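Küche im Rechner, Arm auf der Werkbank: Zwischenstand aus der Werkstatt Fekach 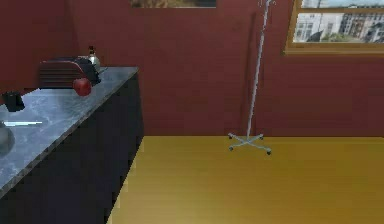
Die simulierte Küche mit Toaster, Apfel und Rollständer, Stand August.

Seit dem Frühjahr baut eine kleine Gruppe in unserer Gemeinschaftswerkstatt an einem Roboterarm, der einmal Dinge von einer Arbeitsplatte nehmen und woanders wieder abstellen soll. Wer in den letzten Wochen im hinteren Raum war, hat das halbfertige Gelenk auf der Drehbank liegen sehen und vermutlich auch Hüsnü Akgül, wie er daneben auf einen Bildschirm schaut. Auf dem Bildschirm ist das Projekt deutlich weiter als auf der Drehbank. Ich bin gebeten worden, für den Rundbrief etwas darüber zu schreiben, und da ich von Anfang an zu den Zweiflern gehört habe, wird es kein Werbetext.

Der Plan sieht so aus: Die Küche steht als virtuelle Umgebung im Rechner, der Arm soll als Modell hineingesetzt werden und dort seine Bewegungen üben. Erst wenn das ordentlich läuft, wird auf die echte Hardware übertragen. Hüsnü nennt den Aufbau »Tovdale«, nach einem Ordner, der zufällig so hieß und den danach keiner mehr umbenennen wollte. Der Arm selbst heißt »Barros«. Ich halte Namen für Dinge, die noch nicht greifen können, für verfrüht, bin aber überstimmt worden.

Gegen das Üben im Rechner ist im Grunde wenig zu sagen. Ein simulierter Arm kann die Küchenzeile rammen, so oft er will, und danach setzt man die Szene zurück. Mit unserem ersten echten Versuch im Frühjahr ging das weniger elegant aus: ein ausgebrochenes Zahnrad, ein durchgebrannter Motortreiber und eine Delle in der Werkbank, die man heute noch fühlt, wenn man mit der Hand darüberfährt. Die Reparatur hat uns 44 Euro gekostet und einen ganzen Abend, an dem eigentlich die Fahrradleute den Raum hatten. (Nochmals Entschuldigung.)

Meine Zweifel fangen bei der Arbeitsplatte an. Im Modell ist sie heller Stein mit feiner Marmorierung, glatt und eben. Unsere echte Versuchsplatte ist ein Stück Küchenzeile vom Wertstoffhof, zur Wand hin leicht abfallend und an einer Stelle aufgequollen. Auf der einen bleibt ein runder Apfel liegen, solange die Physik ihm nichts anderes vorschreibt. Auf der anderen rollt er los, sobald jemand die Tür zuschlägt. Dasselbe gilt für die Reibung am Greifer, das Spiel in den Gelenken und die Kabel, die sich in der Simulation nie verhaken, weil es dort keine gibt.

Auch der Toaster macht mir Sorgen. Rot und schwarz, kastig, seitlich gerippt, und der Apfel liegt direkt davor. Hüsnü findet diese Anordnung gut, weil der Arm nah an ein Hindernis heran muss. Ich finde sie zu freundlich. Ein glänzend roter Apfel vor grauem Stein ist für eine Kamera ungefähr das leichteste Ziel, das man sich wünschen kann, selbst mit einem roten Gerät dahinter. Spannend würde es für mich bei der kleinen silbernen Kanne, die halb hinter dem Toaster steckt. Metall, das spiegelt, und dazu zur Hälfte verdeckt — daran haben sich schon Leute mit ganz anderen Mitteln die Zähne ausgebissen. Auf der Aufgabenliste steht die Kanne bisher nicht.

Für den Infusionsständer ist Şengül Ateş verantwortlich. Sie hat lange in der Pflege gearbeitet und will wissen, ob so eine Hilfe auch in einer Wohnung zurechtkäme, in der jemand versorgt wird. Der Ständer ist dünn, hoch und aus glänzendem Metall, unten läuft er in ein Kreuz aus vier Beinen mit Rollen aus. »Wenn euer Arm den übersieht, reißt er jemandem den Schlauch heraus«, hat sie beim letzten Treffen gesagt, und danach war es eine Weile still. Ich halte das für den besten Einwand, den das Projekt bisher bekommen hat. Im Modell steht der Ständer allerdings frei auf dem Holzboden, ein gutes Stück von der Arbeitsplatte weg. Wirklich im Weg ist er dort niemandem. Şengül will ihn in der nächsten Fassung näher an die Zeile rücken und bei jedem Durchlauf etwas versetzen.

Bis jetzt hat die Gruppe 2475 Läufe gerechnet, allerdings mit einer viel einfacheren Szene: ein Tisch, ein Würfel, kein Hindernis. Aus dieser Zahl etwas für die Küche abzuleiten, wäre mutig. Ich habe nachgefragt, wie ein gelungener Lauf überhaupt definiert ist. Gezählt wurde, wenn der Würfel am Ende irgendwo in der Luft war. Ob er dort auch geblieben wäre, stand nicht im Protokoll. Inzwischen gilt, dass der Gegenstand 10 Sekunden gehalten und dann innerhalb der markierten Fläche abgestellt werden muss. Die alten Läufe werden nicht umgerechnet, was ich richtig finde, auch wenn die schöne Kurve an der Pinnwand damit hinfällig ist. Sie hängt trotzdem noch.

Zur Hardware: Das Schultergelenk ist gedruckt und montiert, der Ellbogen wartet auf Lager. Die Steuerplatine ist ein Eigenbau nach dem Skongate-Plan, den Hüsnü an zwei Stellen geändert hat. Wer löten kann und Geduld mit kleinen Steckern hat, wird dringend gesucht. Das Netzteil brummt. Man versichert mir, das sei normal. Ich hätte trotzdem gern, dass jemand mit Elektrikerausbildung einmal danebensteht, bevor wir das Ding über Nacht eingeschaltet lassen, und bis dahin bleibt es bei der Regel: Wer geht, zieht den Stecker.

Was mich mit der Sache halbwegs versöhnt, ist der Umgang mit den Einwänden. Ich hatte im Juni vorgeschlagen, die Simulation absichtlich schlechter zu machen: schiefe Platte, wechselndes Licht, mal ein Gegenstand, der schwerer ist, als er aussieht. Damals hieß es, das komme später. Jetzt liegt eine Liste dafür aus, und mehr als 30 Vorschläge stehen schon darauf, darunter ein nasser Lappen, ein offenes Schubfach und eine Katze. Die Katze ist wieder gestrichen worden, wegen des Rechenaufwands. Bei der Beleuchtung wird als Erstes angesetzt, denn so gleichmäßig, wie das Licht derzeit über den gelben Holzboden geht, habe ich es noch in keiner Küche gesehen.

Mein Stand ist also: Eine gerechnete Küche haben wir, und sie sieht ordentlich aus. Einen Arm, der in einer Küche etwas taugt, haben wir nicht, und ich würde auf keinen Termin dafür wetten. Hüsnü wettet auf den Winter. Der Einsatz ist ein Blech Börek, das Şengül bis dahin verwaltet — was immer das bei Börek heißen soll.

Die Gruppe trifft sich weiter im hinteren Raum, ab 19 Uhr. Rechner mit brauchbarer Grafikkarte bitte anmelden, die Sicherung hält nicht beliebig viele davon aus. Gebrauchte Kugellager nimmt Hüsnü gern, bitte mit aufgeschriebener Größe und nicht wieder lose in der Schraubenkiste.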